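Packing paper keeps settling in transit, glass arrives with empty space on top

Posted in Shipping & Storage, 1 Mar 2018

lerkov_parts
I ship small glass jars in single-wall cartons, 300 mm on the long side. Void fill is brown kraft paper, crumpled by hand. Cartons are tight when I tape them, but customers report a gap above the jars on arrival. Breakage was low until the last batch went by ground. Is the paper too light, or am I crumpling it wrong? I would like to avoid air pillows.

2 replies

Griver
Probably technique. Paper crushed into a hard ball has no spring left, and paper barely crushed at all collapses under vibration. You want something between the two that pushes back when pressed. Points to check:

Sheet size. Small sheets make small balls that migrate between the jars. Use a sheet up to 550 mm long for a carton of that size.

Crumple. Gather the sheet from the edges toward the center and stop while the folds still stand up. Do not twist it.
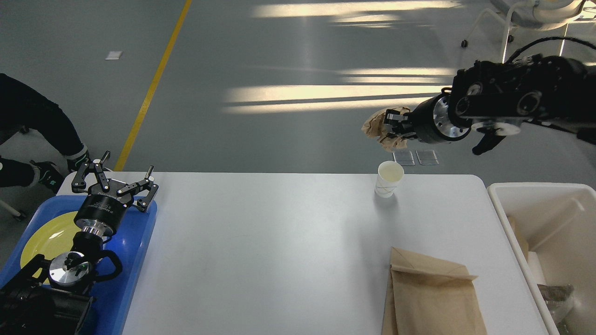 Bottom layer. Put paper down first and press it with a flat hand before any jar goes in. Most settling starts under the product.

Top layer. Overfill slightly so that the flaps need light pressure to close. If the carton bulges, take some out.

Shake test. Tape the carton, shake it for a minute, open it. Any gap you find is the gap your customer will find, or less.

Weight of the paper matters too, but I would fix the above before buying heavier stock. Jars also need to be wrapped individually. Void fill does not replace wrapping.

stodetti
we just use peanuts. messy but no complaints so far. is your tape ok? ours let go in the cold once and everything shifted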